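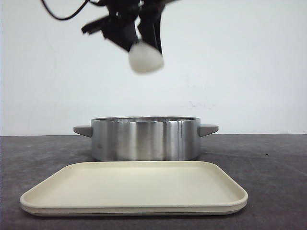
I've been running the after-school robotics club at Drurnham for six years, and I don't get excited about kits very often, because most of them end up in the closet by spring with half the screws missing. The Dandeck Pick and Place kit has been on our bench since August and the kids still argue over whose turn it is! The job we've been using it for is simple to explain and really hard to do: something soft goes between the fingertips, up over the steel pot, and gets put down where it's supposed to go without being squashed. We started with the foam blocks that come in the box. Those lasted a week, and then the kids wanted squishier things, so out came the kitchenware.

What you get is the two-finger gripper, the control box, the cables, the foam blocks and a set of task cards. The arm is separate (we already had one, and the adapter plate fit on the first try, which I can't say for the Martens gripper we had before). The club paid 700 for the kit, which is real money for us, and it took a bake sale and a very kind hardware store to get there. Would I spend it again? Yes. I'd maybe bake more brownies.

The fingers are the star. They close gently, and you can set the closing force in 10 steps from the control box or from the software. Our group went up and down those steps for two full afternoons, writing down what happened at every one. At 9 and 10 you can pick up a full water bottle. Down at 2 you can lift a marshmallow and it still looks like a marshmallow when you let go. Ertuğrul Uçar, one of our ninth graders, wrote a little routine that closes in tiny bites and stops as soon as the motor current jumps, and he got it working with nothing but the comments in the sample code. That's how good the sample code is. 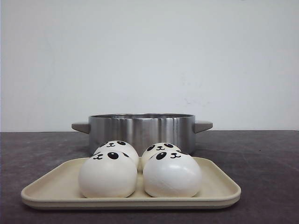 The task cards start easy, with one object and one drop spot, and by card 6 you're planning a path over an obstacle and placing things close together, which is where everybody slows down. Getting one down is fine. Getting the next one down beside it without the fingers bumping the first is a whole different problem, and I loved watching the kids work out that they needed to turn the wrist before coming in. Ilse De Bruijn, who coaches with me, wanted to give them a hint about that and I made her sit on her hands. It took them most of a session. They were so proud!

Now the gripes, and there are a few. The cable is on the short side, so if your arm has a long reach you have to think about how the loop hangs or it will tug at the far corner. The manual has the wiring diagram printed so small that we blew it up on the copier. The power brick gets warm and hums. And the software, Jilleo, asks you to sign in every time you open it, even on the same laptop, which eats up the first minutes of every meeting when you've got a room full of middle and high schoolers who all forgot the password.

One more thing for anybody thinking about contest season. The rubber pads on the fingertips do wear down. Ours lost their grip on shiny things first and we swapped them before our regional practice round. A spare pair comes in the box, and they just slide on, no glue. Wipe the old ones with a damp cloth before you give up on them, we got another couple of weeks that way.

Good for grades seven and up, I'd say, with a patient adult near the off switch. We're starting on card 8 next meeting.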